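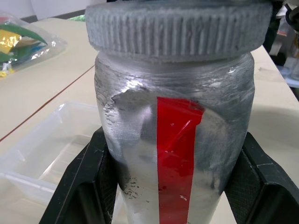

Jars, then. I've been meaning to write about jars since the spring, when I opened the cupboard under our stairs and about half a dozen of them rolled out at me. I'm a keeper of jars, as was my mother, and I suspect a lot of you reading this are too. Coffee jars, pickle jars, the big plastic tubs that protein powder comes in (not mine, I hasten to add). The ones I love best are the wide-mouthed sort with a great fat screw lid, ridged all the way round the rim so you can get a proper grip on it even with buttery hands. Wrap the body in something silvery, run a strip of red tape down the front, and you have a jar you can pick out from the far end of a dark shelf. I don't care if the silver is a bit crinkled and scuffed, or if a patch of it has lifted near the top. It's a storage jar, it isn't going to a wedding.

Home | Features | Kitchen | Garden | Make and Mend | Letters

The Second Life of Jars
October 1, 2020
By our Make and Mend columnist

My own jar habit got serious when we moved to Murkton. The house came with a lovely deep larder and no drawers to speak of, so everything that would normally live in a drawer had to live in something else. String, birthday candles, picture hooks, the little bags of spare buttons that come with cardigans. I tried baskets first and they were hopeless, you just end up stirring them with one hand and swearing. Then I tried shoe boxes, and the shoe boxes got damp along the back wall and went soft at the corners. Plastic jars with screw lids came through a whole winter in there without a murmur!

The trouble with clear plastic jars, though, is that a shelf of them looks like a mess however tidy you've been. You can see every tangle. I have a friend who finds this cheerful and has all her lentils on show like a sweet shop, and good luck to her, but my jars are full of fuse wire and old keys and I'd rather not look at them over breakfast. So I cover mine.

I've tried all sorts. Brown paper looks beautiful for a week and then shows every thumbprint. Wallpaper offcuts are gorgeous but thick, and they spring open at the seam the moment your back is turned. Paint I would only recommend if you enjoy picking flakes of it off your jumper. The one I keep going back to is plain silver film, the shiny kind you get on a roll, and if I haven't got any then kitchen foil will do at a pinch (shiny side out, and be gentle with it).

It goes on best if the jar is really clean. Soak off the old label in warm water with a squirt of washing-up liquid, rub away the sticky bits with a dab of cooking oil, wash it again and leave it overnight. Cut your film a couple of fingers wider than the jar all round, lay it flat on the table and roll the jar along it slowly, smoothing with a tea towel as you go. The shoulder is the fiddly part. Straight sides are a doddle, but where the jar curves in towards the neck the film wants to pucker, and you have to snip little slits and overlap them. Mine always come out crumpled up there. I used to peel them off and start again and now I just leave them be, and I think the creases catch the light rather nicely.

Stop the film short of the thread, by the way. I once ran it right up over the neck and then couldn't get the lid back on for love nor money.

And so to the tape, which is where my whole system lives. Red is for things that bite: tacks, craft blades, drawing pins. Blue is sewing, green is garden, and yellow is for anything I haven't decided about. One strip, straight down the front, so that it still shows when the jars are two deep. I did have written labels at first, and very smart they were, but I kept changing what was in the jars and never changing the labels. For most of one December the jar marked CLOVES had curtain hooks in it, and we very nearly had a memorable ham.

The last time I turned the larder out I had 42 jars in use, which even I could see was getting silly. I took eight of the spare ones to the swap table at Clurkham market and they'd gone before I'd finished my tea. One woman wanted them for seed, another for her grandson's marbles, and a man in a very nice hat asked me whether they'd do for dog biscuits. I said they would, provided he could open them faster than the dog.

If you've got a covered jar you're proud of, or a better answer to the puckered shoulder, do write in. Next month I'm tackling lids that have lost their jars, and I have a whole carrier bag of those.

Contact the Features Desk | Subscriptions | © 2020 Bright Berance Magazines. All rights reserved. | Back to top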